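Nandside Opens Its Doors to the Small Things: New Bathroom Shelf Workshops Begin This July

FOR IMMEDIATE RELEASE

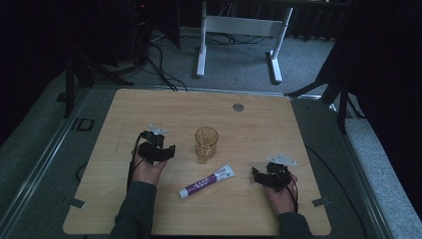
A Toothpaste Tube, a Glass and a Free Afternoon

7/30/18. Nandside, the home-organizing studio best known for its kitchen and pantry work, is very happy to announce a new series of hands-on workshops devoted to the part of the house that most of us see first thing in the morning and think about least: the bathroom shelf, the counter beside the sink, and all the little things that pile up on both.

The series is called Erna, after the aunt of studio founder Cristóbal Iturra, a woman who raised five children in a house with one bathroom and who, by every account in the family, never once lost the cap to anything. Each session runs two hours and is built on everyday items that people already own. There's a glass to rinse with and a tube of toothpaste to go with it, and by the end of the afternoon there is a good deal more, but those two are where every group begins.

"We tried starting with the big stuff," said Iturra. "Cabinets, towels, the drawer full of hotel soap. People got tired before they got anywhere! Then one day we put a toothpaste tube on a plain wooden tabletop with a drinking glass just behind it and asked everybody where they would put those two things at home, and the talk went on for most of an hour. So that's how we begin now, and I don't see us changing it."

A Plain Table to Work On

Visitors who know Nandside from its pantry classes, with their long counters and their rows of jars, may be surprised at how little is set out for Erna. The tabletop is square and light in color, with a pale, fine grain, and it's held at the front corners with small metal clips so that it stays put while people move things around on it. The glass is clear with just a touch of amber in it. The tube is white with bands of purple and violet, an ordinary bathroom tube with a white cap, and it's laid down flat to start with because that is how a great many tubes spend their lives.

Iturra chose the pale wood himself after trying darker tops in the spring. Small things show up well on it, he says, and it's kinder on the eyes over a long afternoon than the white laminate the studio used in its early years (which several longtime clients will remember, and not always fondly).

From that beginning the group works outward. Participants bring a bag of things from their own bathroom, whatever they can carry, and over the course of the session they sort, try, rearrange and try again, until they have a layout that they can take home and set up the same evening. The studio keeps a supply of small trays, cups and stands on hand for anyone who wants to test an idea before spending money on it.

Tube in the Glass, or Tube Beside It?

There is a question that comes up at every session, and the staff have learned to leave plenty of room for it. Should the toothpaste stand in the glass, or should the glass be kept free for water? Families have strong feelings on the matter. Couples have been known to discover, right there at the table, that they have disagreed about it for years without ever saying so out loud.

Nandside does not take an official side. What the workshop does suggest is that a household pick one answer and let everybody know what it is. If the tube lives in a glass, give it a glass of its own, stand it cap down, and keep a second one for rinsing. If it lives on the shelf, lay it in a shallow tray so that the shelf itself can be wiped in one go, and point the cap toward whoever is going to be reaching for it. Both ways work perfectly well in a busy house, and both can be explained to a six-year-old in a single breath.

"My aunt kept hers lying down, and I keep mine standing up," said Iturra. "She told me I was wrong every summer until I was grown, and then she came to stay with us and stood hers up next to mine without a word. I've never been so proud."

The sessions also spend some time on the glass, which tends to get less attention than it deserves. A drinking glass by the sink ought to be easy to pick up with wet hands, steady on its base and simple to wash with the dinner dishes. It should sit well back from the edge of the counter, and in homes with small children or hard tile floors the instructors usually recommend a tumbler that can take a fall. A glass that people like looking at is more likely to get washed, and the studio has no objection at all to color.

What Happens in a Session

Workshops are kept to 12 people so that everyone gets a turn at the table and a proper conversation with the instructor. The first half hour belongs to the glass and the tube. After that, participants unpack what they have brought and divide it into things used every day, things used now and then, and things that they had forgotten they owned. That last pile is usually the biggest, and there's always somebody who finds 3 half-finished tubes of the same hand cream and has to be congratulated.

The middle of the session is given over to placing things. The instructor asks each person to describe their own counter, which side the faucet handle is on, where the light comes from, who gets up first, and then they build it on the tabletop as well as they can. Painter's tape is useful for marking out the edge of a shelf or the curve of a sink, and the studio provides plenty. People are encouraged to reach for each item the way they would at six in the morning, half awake, and to notice what gets knocked into on the way.

The last part is quieter. There's coffee and there are cookies, and each participant fills out a card with their layout drawn on one side and a short list on the other. The list covers what to wipe weekly, what to replace and what can go. Cards go home with their owners, and anybody who would like a reminder a month later can leave an address with the front desk.

Trays and Cups From Drumell

Trays and cups for the workshops are being supplied by Drumell, a small housewares maker that has worked with Nandside on two earlier projects. Drumell's bathroom pieces come in modest sizes meant for real counters, and the company has lent the studio a full set for participants to handle and compare. There is no obligation to buy anything, and the instructors are just as glad to see a saucer or a clean jam jar put to good use.

A short printed guide to go with the series has been prepared by the design office Þrastardóttir, whose drawings will be familiar to readers of the studio's pantry booklet. The new guide has the same friendly line work and the same large type, with sample layouts for a pedestal sink, a shared family counter and the sort of tiny corner basin found in older apartments. Every participant receives a copy. Those who can't make it to a session may pick one up at the studio during opening hours while supplies last.

From the Pantry to the Sink

Nandside began with kitchens and has stayed close to them ever since, but requests for help with bathrooms have been coming in for as long as anyone at the studio can recall. The final push came in the form of a suggestion box set out beside the register last winter. When it was emptied there were 258 slips in it, and so many of them mentioned the bathroom counter that the staff started reading them aloud to one another over lunch. One said simply, "Please come and look at my sink." Another ran to both sides of the paper and had a diagram.

"I read every one of those slips," said Iturra, "and what I kept noticing was how small the trouble was in each of them. A cap that rolls away, a glass with no place to go, a tube that gets squeezed flat under the hairdryer. You can fix that in an afternoon with company, and we'd love to be the company."

Dates, Places and How to Sign Up

Erna workshops are held at the Nandside studio in the afternoon and early evening. The schedule is posted at the front desk and will be updated as new sessions are added. Places can be reserved in person or by telephone, and a friend or family member from the same household may come along at no extra charge, which the studio warmly recommends for anyone who shares a sink.

Participants are asked to bring one bag of items from their own bathroom, with lids and caps firmly closed, and to leave medicines and razors at home. A quick snapshot of the counter as it looks on an ordinary morning is a great help to the instructor. Please don't tidy it first!

Private sessions for families, roommates and new homeowners can be arranged, and the studio is happy to hear from schools and residence halls that would like a shorter version for students.

About Nandside

Nandside is a home-organizing studio founded by Cristóbal Iturra. It offers classes, home visits and printed guides on kitchens, pantries, closets and now bathrooms, with an emphasis on using what people already have. Press inquiries and requests to sit in on a workshop may be directed to the studio's front desk.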